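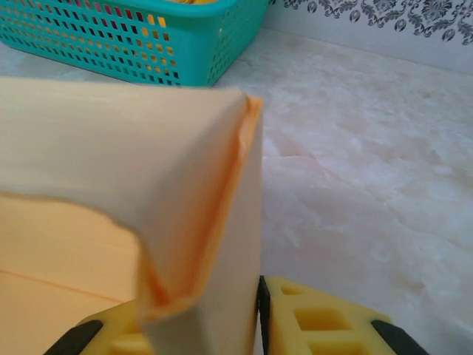
Evangelia Michailidis escreve planejadores de movimento na Bridholm e fala de dobras como outros falam de ex-sogros. "A borda é o problema. Você fecha os dedos e a geometria que o planejador tinha na cabeça já venceu."

A versão de março do Palta, o software de preensão da equipe, replanejava a cada 200 milissegundos. Agora são 70. "Ficou mais rápido para errar", admite. "Mas erra pequeno, e dá para corrigir."

E a percepção? Ela suspira. O modelo confundia vinco com borda em superfícies foscas, e o chamado 1115 continua aberto, com 4 responsáveis. "Três deles sou eu, com contas diferentes." O quarto, Bendik Strömberg, está de férias.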